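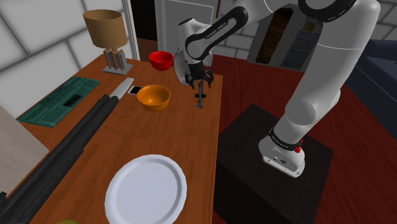
Gripper down over the small upright piece, orange bowl beside it. Rendered scene, tabletop layout.

Teleoperation gallery: tabletop tasks in simulation

Saarinen is our set of tabletop tasks for teaching a robot arm by demonstration. An operator drives the simulated arm by remote control, the software records the joint positions and gripper commands, and the recording goes into the training set if it passes a check. The render at the top of the page comes from that work, and the notes beneath it cover how we set up and run a collection. We started in May and add to the page when something changes.

The arm
The arm in the render carries the Franka Emika name on its upper link. It stands on a dark pedestal next to the table and reaches in from the side, so the operator has to think about where the elbow is as well as where the fingers are. The red bowl near the far end of the table is close to the elbow link. New operators tend to watch the gripper and forget the rest of the arm.

The objects
Bowls, a plate, a phone, a knife and a folded newspaper share the table with the small dark grey piece under the gripper. We favour everyday household items over plain blocks. Slender things are harder to grasp than they look on a monitor, and the shadow on the tabletop is a useful cue for judging height. Colours help when a task is given in words - "the orange bowl" is enough to pick it out from the red one.

The controls
Operators use a handheld controller and a program called Norkon, which turns hand movement into gripper movement. Hold the trigger to move the arm, release it to freeze the arm and bring your hand back to a comfortable spot. Scaling is set low by default. You can raise it for long reaches, but drop it again before closing the fingers.

A session
One session is 34 demonstrations of a single task, with a break of 5 minutes at the halfway mark. The layout is shuffled between runs. If a grasp slips, the operator can try again within the same run, and we keep those recordings under a separate label. Runs with a long pause at the start are trimmed.

Checking
Each recording is played back in Cloria, our viewer, at normal speed and then stepped through near the grasp. The reviewer marks where the fingers close and where they open. Of the first 400 recordings we set aside 129, mostly for jerky motion on the approach or a knock to a neighbouring object. The ones set aside are still stored and can be requested.

By hand
The same tasks are also taught by hand at the Kesier lab, where the operator holds a real arm at the wrist and guides it through the motion. Hand-guided runs are smoother and usually shorter. Remote runs are easier to reset and don't need anyone standing beside the arm - we will keep doing both for now.

Files are grouped by task, then by operator number. The render at the top may be reused with credit to the Saarinen project.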